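Small Arm Learns to Sort and Stack From Short Plain-English Orders

Drumusdale, 2023-08-22. We've been itching to share this one! My group at Skukier Labs has a new training method called Grarico, and it lets a low-cost tabletop arm plan its moves around colored cubes and outlined squares. We gave it 431 practice runs, then 20 orders it had never met (two of them I made up over lunch).
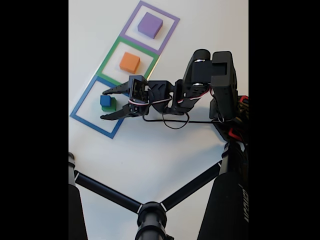 Stacks are where the old planner always came unstuck, according to Karpenko, and an arm that stops to check what sits on top before it reaches is worth more than a faster one. I agree, though I'd still like the speed! Right now each plan takes 900 milliseconds, and I want that cut well down by December.

The code and all the run logs are free to download from the Skukier Labs site, so grab them and tell us what breaks.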